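Two Arms at the Back Bench

The Fludon Workshop occupies the rear half of a former joinery and is open to its members from early morning until late in the evening. Its woodworking and metalworking areas are well established. Since March, one bench has been set aside for a members' project known as Flukanero, a two-armed tabletop robot intended to carry out ordinary household tasks.

The project was proposed by members who had previously built small motorised devices at home and wished to attempt something larger. The workshop approved the use of the bench on the condition that all drawings, software and test records be kept in a shared logbook. That logbook now runs to 361 entries, many of them concerned with cable routing and the colour of the work surface, which was changed twice before the present grey was adopted.

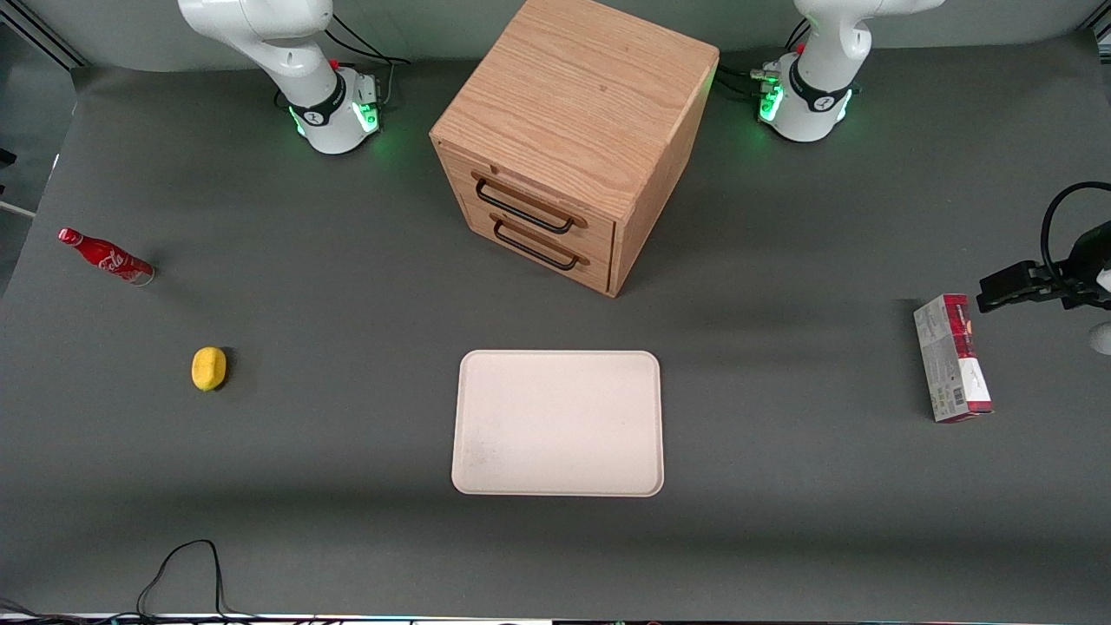

Flukanero's members regard the choice of test objects as the most demanding part of the work. A task that appears simple to a person may require many hours of adjustment when it is assigned to a machine. The small oak cabinet between the two arm bases was selected for its pair of drawers, each with a black wire pull that a parallel-jaw gripper can reasonably be expected to grasp. The beige tray serves as the destination for smaller articles, and its shallow rim is forgiving of an imprecise release. A bottle laid on its side is considered harder than one left standing, and is scored separately.

Each task is attempted 100 times before a result is entered. Control software is maintained under the name Maurya, and a revised version is loaded every Saturday, after which 10 short trials are run at reduced speed.

A second group, based at the Barkutach shared workshop, has asked to reproduce the bench from the published drawings. Members of both workshops may borrow the printed set, and copies are held at the front counter.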